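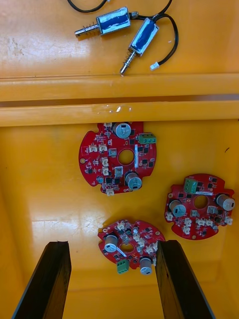 *Dernière modification de cette page : 21 août 2024*

# Atelier partagé Deltitz : procès-verbal de la réunion du groupe « Bras de tri »

**Lieu :** salle de montage, atelier Deltitz
**Présents :** les membres inscrits au groupe, un représentant du bureau de l'association
**Excusés :** deux membres du pôle électronique
**Secrétariat :** assuré par le pôle mécanique

## 1. Approbation du procès-verbal précédent

Le procès-verbal de la réunion de juin est approuvé sous réserve d'une correction : au point 4, il convient de lire « alimentation du banc » et non « alimentation du bras ».

## 2. État d'avancement du projet Hanska

Le pôle mécanique rend compte du remontage de la pince. Les deux doigts noirs ont été réalignés et la course de fermeture a été réglée de nouveau. Un jeu subsiste au niveau du poignet ; il est jugé acceptable pour la poursuite des essais et sera réexaminé après le remplacement de la courroie.

Les essais de prise sont conduits dans le bac jaune à deux compartiments. La répartition retenue est la suivante : électroaimants à poussoir dans le compartiment supérieur, cartes rondes rouges dans le compartiment inférieur. Le groupe décide de conserver cette répartition jusqu'à la fin de la campagne.

Il est relevé que les cartes présentent plusieurs points de contact délicats, notamment les condensateurs cylindriques et le bornier à vis vert, qui dépassent nettement du circuit. La prise par les condensateurs est proscrite. Le pôle logiciel propose de viser le bord de la carte, en tenant compte des encoches, ou l'ouverture centrale. La première solution est adoptée à titre provisoire.

## 3. Électroaimants et câblage

Une discussion s'engage sur les fils noirs des électroaimants. Le pôle électronique, par note écrite, demande qu'ils soient soit raccourcis, soit attachés au corps de l'actionneur avant toute prise automatique. Un membre fait observer que le raccourcissement obligerait à refaire la terminaison sur le petit connecteur blanc et que l'atelier ne dispose plus de la pince à sertir adéquate.

Le groupe retient l'attache des fils. Les électroaimants ne seront pas présentés à la pince par le côté du ressort. Le programme de prise sera modifié en conséquence par le pôle logiciel.

## 4. Éclairage et propreté du bac

Les reflets sur le fond jaune et sur l'enveloppe bleue des électroaimants gênent la détection des contours. Trois solutions sont examinées :

- la pose d'un diffuseur sur la lampe du banc ;
- l'application d'un revêtement mat au fond du bac ;
- l'achat d'un second bac, de teinte plus sombre.

Le diffuseur est retenu. Le revêtement mat pourra être étudié ultérieurement. L'achat d'un second bac est écarté pour l'exercice en cours.

Il est également rappelé que le fond et la séparation du bac doivent être essuyés avant chaque série. De petits débris blancs y restent visibles, et le bureau de l'association demande que la consigne figure sur la fiche de poste.

## 5. Campagne d'essais

Le journal de la campagne comporte à ce jour 3136 lignes, dont une partie correspond à des mouvements à vide. Le pôle logiciel est chargé de les séparer des tentatives de prise effectives avant tout calcul de taux de réussite. Aucun chiffre ne sera communiqué à l'extérieur dans l'intervalle.

La prochaine série comprendra 33 tentatives sur les cartes seules, à vitesse réduite. Le passage à la vitesse nominale fera l'objet d'une décision distincte.

## 6. Achats et budget

Le devis de la maison Holar pour la courroie et les roulements du poignet est accepté. Le délai annoncé est de sept jours ouvrés. La demande relative à la pince à sertir est transmise au bureau, qui se prononcera sur un achat ou sur un prêt auprès de l'atelier Fawzy.

Il reste quelque cinq mètres de gaine thermorétractable en stock. Aucun réapprovisionnement n'est prévu.

## 7. Sécurité et usage du banc

Le représentant du bureau rappelle que l'arrêt d'urgence doit rester accessible depuis le poste de commande. Toute intervention manuelle dans le bac s'effectue bras hors tension, y compris pour le simple repositionnement d'une pièce. Le groupe en prend acte.

## Relevé des décisions

| Objet | Responsable | État |
|---|---|---|
| Attache des fils des électroaimants | Pôle électronique | À faire |
| Prise des cartes par le bord | Pôle logiciel | En cours |
| Diffuseur pour la lampe du banc | Pôle mécanique | À faire |
| Tri du journal d'essais | Pôle logiciel | En cours |
| Commande Holar | Bureau | Validée |

La date de la prochaine réunion sera fixée à réception de la courroie. Le présent procès-verbal est affiché en salle de montage et déposé dans le dossier commun du projet.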